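README for the Kindulham open day recordings

Working notes plus data card for the two-arm table we showed at the open day. Written quick so people stop asking me on chat. Fix things if you find them wrong.

What this is

Recordings from the tabletop demo on the Saturday of the open day, plus the practice runs from the days before. Two arms on one rail, small soft objects, handing over and placing. Visitors picked the object and called out where it should go, one of us drove the arms. Project name is Maihi, the control software is Tuso, the folder names use both because we changed our minds halfway.

Almost 2,000 episodes in total. 130 of those are from the open day itself, the rest is practice. If you only want the public part, filter on session = openday.

Not a benchmark. No train/test split, make your own.

Setup

Both arms on a shared aluminum rail along the front edge. Work surface is white tile with black grid lines, handy for calling out positions ("two squares back, one left"). Visitors got that right away, no explaning needed. Walls on the other three sides, the flowery panels in pink on dark teal. Drimance lent us the panels for the day and we kept them up for the practice runs too, so the background is the same all through.

Camera is fixed and was not moved between sessions. Lighting was moved. See known problems. 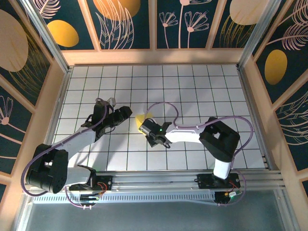

Page last changed: February, by the table crew

Yellow wedge at the tip of the right gripper, the other gripper facing it from the left. The yellow piece was the most asked for object of the day by a long way, mostly by kids. It squashes a bit when gripped so the fingers close further than you'd expect from the size. Don't use the finger gap as a size estimate for this one.

Tasks

handover: one arm holds the object, the other takes it, then puts it down
place: one arm, object to a named square
swap: two objects trade squares, both arms
free: visitor makes something up. Labels here are whatever the operator typed, expect junk

There are 6 objects in the set. Object names are in objects.txt, same spelling as in the labels, or should be.

Files

One folder per episode. In each:

video, from the fixed camera
joint positions for both arms, left first, then right
gripper opening, same order
label.txt, one line of plain text
notes.txt, only if somebody bothered

Left and right are always as seen from the camera. The operator desk was on the other side for part of the practice week and a few notes.txt files have it flipped. The joint files are fine, trust those.

Open day schedule, for matching up sessions

Doors at 10 in the morning, first run a little after. Runs in short blocks with a break between for cooling and for people to swap out. Afternoon blocks are longer and the operators are more tired, you can see it in the episode lengths. Last block is nearly all handover, the crowd liked that one best and kept asking for it again.

Known problems

- Episodes 1 to 200 have the gripper values scaled differently. Script to fix it is in tools/, run it once, not twice.
- Light from the big door in the late afternoon. Tiles go bright, grid lines wash out.
- Cables swing over the table in the fast moves and can cover the object for a moment. Right arm is worse, long loop.
- Some free episodes stop early when the visitor changed their mind. Kept them in, marked stopped.
- Clock on the logging machine drifted. Video and joints are lined up with each other, but the time of day in the folder names is off, so don't go matching it to the schedule to the minute.
- Two places where the label says "yelow". Left it. Search for both.

Visitors

Nobody under the operator desk was recorded, camera only sees the table. No sound. We had a sign up at the door saying the table was being recorded and people could ask for a run without logging.

Using it

Free for teaching and research. Say where you got it. If you put it in a class, we'd like to hear how it went but no obligation.

To do

upload the missing checksums
clean up the free labels (somebody else please)
add the calibration file, it's on the old laptop
write down which practice runs used the slow speed setting

Questions go in the issue tracker. We look at it most weeks.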